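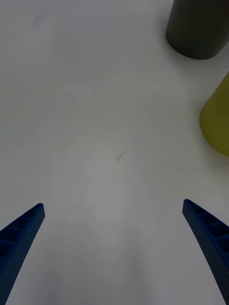 What does one record in this collection cover?

One record covers one tabletop on one inspection date. A table that was inspected nine times has nine records, all carrying the same table number.

Preltside Tabletop Condition Records
Data card, version 2
September 28, 2026

Summary

The Preltside Tabletop Condition Records describe the upkeep of light-colored work tables in shared rooms. The collection holds 3,647 records for 86 tables. Each record gives the state of the top surface, the marks found on it, the cleaning carried out, and any repair requested. The records are kept by Mimader, which maintains the furniture at the Preltside and Romevby buildings.

The collection was prepared for facilities staff, furniture buyers, and anyone studying how pale work surfaces age under daily use. It may also serve as a model for a maintenance log in another building.

What is included

tables.csv: one row per table, with table number, building, room type, top color, finish, length, width, and date placed in service.

inspections.csv: one row per record, with table number, inspection date, condition score, cleaning code, and free-text remarks.

marks.csv: one row per mark noted during an inspection, with mark type, zone, longest dimension in millimeters, and outcome after cleaning.

codes.txt: the full list of codes used in the three tables.

Files are encoded in UTF-8. Fields are separated by commas and dates are written year first. Empty fields mean that a value was not recorded. A zero is always a measured or assigned value.

Condition score

The score runs from 0 to 100 and applies to the top surface only. Legs, frames, casters, and the underside are outside its scope. A new table enters service at 100. Points are taken off for scratches, stains, dull patches, chips, and lifting edges, according to the schedule in codes.txt. Marks removed by cleaning during the same visit do not lower the score, although they are still entered in marks.csv.

A table scoring under 40 is referred for resurfacing or replacement. The referral is shown in the action field, and the date of return to service is shown if the table came back.

Mark types

SCR: scratch that can be felt with a fingernail
SCF: scuff or rub line with no depth
STN: stain, including ink, coffee, and dye
RES: residue from tape, labels, or glue
CHP: chip or loss of surface
DUL: dull or polished patch that differs from the surrounding finish
OTH: any other mark, explained in the remarks

Inspectors were asked to choose the code for what they found and to leave the cause to the remarks field. Causes given there are opinions and have not been verified.

Zones

Each top is divided into a center zone and four edge zones, lettered N, E, S, and W from the side nearest the room's main door. A table that has been turned keeps its original lettering, which is written on a label fixed to the underside. Twelve records from Romevby were made before the labels were in place, and the zone field is empty in those rows.

Inspection procedure

Inspectors cleared the table, wiped the top with a damp cloth, and dried it before looking at it. The surface was checked once from directly overhead and once from a low angle along the longer side. Matte tops were checked a second time from the shorter side, as faint rub lines can be hard to see from a single direction. Room lights were left at their usual setting. Window blinds were lowered at Preltside but could not be lowered in two rooms at Romevby. These rooms are marked in the remarks.

Cleaning codes

C0: no cleaning beyond the initial wipe
C1: water and mild soap
C2: approved surface cleaner, applied to the cloth
C3: residue remover, applied to the mark only
C4: referred to Ďurica for specialist treatment

Ďurica is the contractor that carried out resurfacing work for both buildings. Its treatment notes are kept separately and are not part of this release.

Changes from version 1

Version 1 used a single code for scratches and scuffs. In version 2 the two have been separated. Older entries were recoded from the written remarks where the remarks were clear enough. The remainder keep the code SCR and have the value R in the review field. Users comparing early and late records should set these rows aside or treat scratches and scuffs together.

Duplicate records created when two inspectors visited the same room on the same day have been merged. The lower of the two scores was kept.

Known limitations

All tops in the collection are white, off-white, or pale gray. Results should not be applied to dark or wood-grain surfaces, where the same wear may be more or less noticeable.

Inspection intervals are uneven. Tables in busy rooms were checked more often than those in meeting rooms, and no inspections were made during the December closure. An average taken over all records will therefore lean toward the heavily used tables. Averages by table are recommended.

Color is recorded by eye against a printed card. Slight differences between off-white and pale gray should not be relied on, particularly in the two rooms without working blinds.

Use and credit

The records may be used and shared for research, teaching, and facilities planning. Published work should name the collection and its version. Room numbers have been replaced with room types, and inspector initials have been removed from all files.

Corrections should be sent to the Mimader furniture records office, with the table number and inspection date of the row concerned. Accepted corrections are listed in codes.txt under the heading Errata.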